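Home Explore Notifications Messages Lists Profile More

Bouchra Cherkaoui
1/17/18

OK friends, long one tonight, so get some tea. A few of you asked how the two-armed robot is coming along, and the answer is that I have spent the whole week on the simulated one and have not touched a screwdriver since Sunday.

For new people (hello!): I'm building a torso with two arms in my spare room. I call it Juneo. I started in September, thinking I'd be done by the holidays — my sister still laughs about that.

The plan is to get the arms behaving on screen before I let the real ones near my real furniture. So I have a pretend bedroom with a bed, a couple of windows and a long pale countertop, and Juneo gets to practice reaching over that.

This week's trouble is the viewpoint. I mounted the virtual camera on the body, typed in the roll angle, and now the entire room leans like a ship going down. I've been through the settings file line by line, all 3,919 of them, with a ruler held up to the monitor like my grandmother doing her accounts. 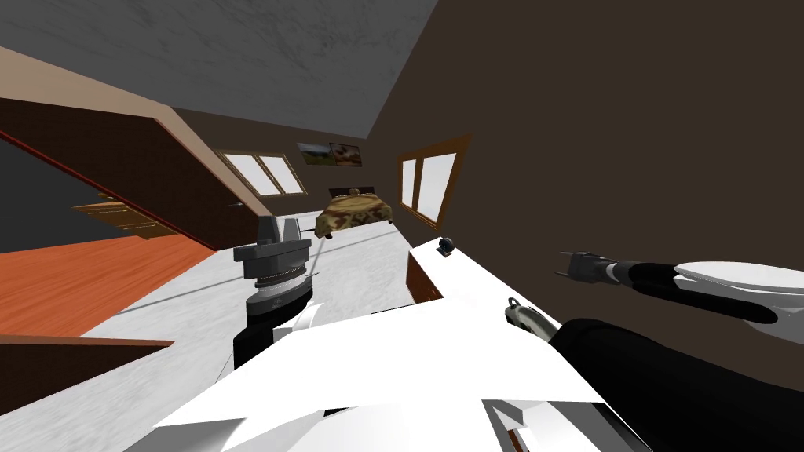
My best guess is that two parts of the model disagree about which way is up. The arms came from one file and the torso from another, and I glued them together at midnight, so really I have only myself to blame.

I did try leaving the tilt alone and just running the reach test. Out of 100 tries it got to the target 20 times, which I was weirdly proud of for almost an hour. Then I reran it with a different starting pose and got four. Oh well!

The grippers themselves I love, though. Plain parallel fingers, nothing fancy, and they open and close on command every single time. After the mess I had with my first hand design (the one with the fishing line, some of you remember) that feels like a vacation.

Tomorrow I'm going to rebuild the torso joint from scratch and check each axis before adding the next one. If anybody has done this with a body-mounted camera, please tell me how you keep your frames straight — I will read every reply, even the long ones. Especially the long ones.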